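Giving up the big grocery run

July 27, 2024

So I've gone three months without doing a big weekly grocery shop, and I have opinions!

It started when we moved to Merniseck and I figured out the little market is 600 steps from our front door (yes, I had my phone counting, I was bored). Back in Wodmont everything meant a drive, so I'd buy like a snowstorm was coming. Four bags of rice. Enough canned tomatoes to build a fort. Then in October I'd find the second jar of cumin behind the first jar of cumin and feel terrible.

Now I walk over most evenings and buy whatever dinner needs. My friend Parisa thought this would cost us a fortune, and the first couple of weeks it kind of did, mainly because I kept coming home with fancy cheese. But I've settled down. I go in with two or three things in my head and I mostly leave with those, plus a peach if the peaches look good.

The part I didn't expect to love is the chatting. Rodel at the register has strong feelings about onions and he told me to stop keeping mine next to the potatoes, so I moved them and they really are lasting longer. I also cook more vegetables now, I think just from looking at them every day instead of letting them go soft in a drawer.

Downsides: you can't be out of coffee at six in the morning and fix it. Ask me how I know. I keep one spare bag now and that's my only stash — okay, and the tomatoes, I still have a few of those.

Next up is sorting out the shelves, and I'd love to hear how you all store flour in the summer.

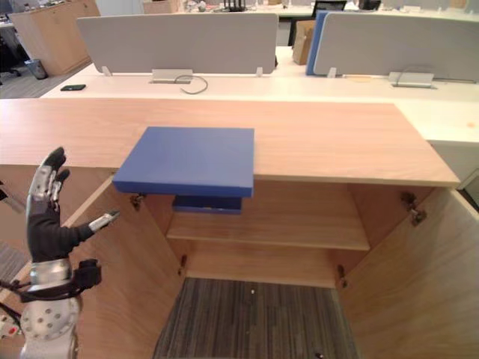
At the cabinet.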